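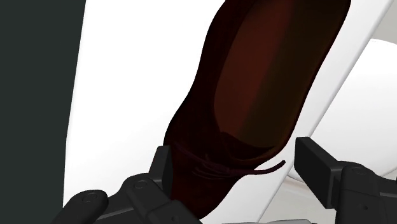 Tawhiri Grasp Kit: Footwear Pack

Datasets > Simulation > Grasping > Footwear Pack

Footwear Pack is a paid add-on to the Tawhiri simulation kit. It supplies rendered two-finger grasps on shoes, for training and checking grasp models before hardware time is booked. Laced leather dress shoes are included. The pack is built and sold by Sovel.

Contents

- 1,661 simulated grasp episodes, each with wrist-view renders, joint states and finger commands
- 74 shoe meshes with collision hulls
- 5 room layouts
- A loader script and a replay script

Format

Each episode is one folder. Renders are PNG, one per time step. Joint states and commands share a single CSV, indexed by step. Shoe pose is given in the gripper base frame as position plus quaternion (x, y, z, w). Units are meters and radians. Contact flags are stored per finger -- the left pad is column 1, the right pad is column 2.

Grasp labels

Labels come from the simulator and are not hand-corrected. A grasp is marked "held" when the shoe stays between the fingers for the full lift. One-sided contact is marked "touch". Early releases used a third label, "slip", which was dropped in June. The loader maps it to "touch".

Known issues

- Laces are fixed geometry. They do not bend or catch on the pads.
- Leather is a rigid body with a surface texture. Squeeze depth is not modeled.
- Dark shoes against a black gripper give weak edges in some views. Segmentation masks should be used for these.
- 43 episodes have no contact flags. They are listed in missing.txt and skipped by default.

License

Per seat, internal research and product work. Trained weights may be shipped. Meshes and renders may not be redistributed.

Maintainers

Huia Pirihi (meshes, renders), Roel De Bruijn (loader, labels). Report label errors with the episode folder name and step number.

Last updated 2023-12-28

Related items

Tawhiri Grasp Kit: Base
Tawhiri Grasp Kit: Kitchen Pack
Nino replay viewer
Skindville room layouts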